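Soup Nights Are Back at Kokstead Hall

November 16, 2020

Print | E-mail | 3 Comments

Well, friends, the soup is coming back, and I can't tell you how happy I am to be typing those words. Since July I've been stopped at the post office and once in the dentist's waiting room (hello, Davina!) by people wanting to know if we'd be doing it again this year, and the answer is yes, only a little differently.

We won't be sitting down together in the hall this winter. Soup will go out in quart jars from the side door, between 4:30 and 6, and you can drive up or walk up as you please. Elias Khalaf is making his red lentil for the first night – the one with all the lemon – and Doina Atanasov has promised her sour bean soup for the second, which she says needs a whole day on the stove and a good deal of patience from her husband.

We have 125 jars, most of them from Ya-wen Lam's cellar, and we'd dearly love to see them come home again. Last year we lost about 30 to the kitchens of this town, and I'll confess I found two of them behind my own flour bin. A rinse is plenty, we boil everything anyway. 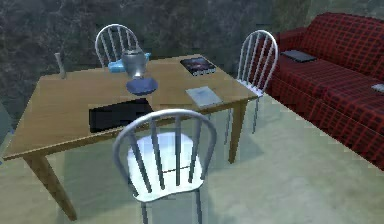
What I'll miss most is the lingering, when the bowls were scraped clean and folks stayed on talking about their furnaces and their grandchildren until Arlo Strickland started putting his coat on in a meaningful way. So here's my thought – eat at the same time as the rest of us, at 6:30, and telephone somebody while you do. I've already got my name down to call Arlo.

If you can chop onions, or drive jars out to the folks on Ternero Road, leave me a note at the hall. We still need 9 drivers.

Share this: 14 shares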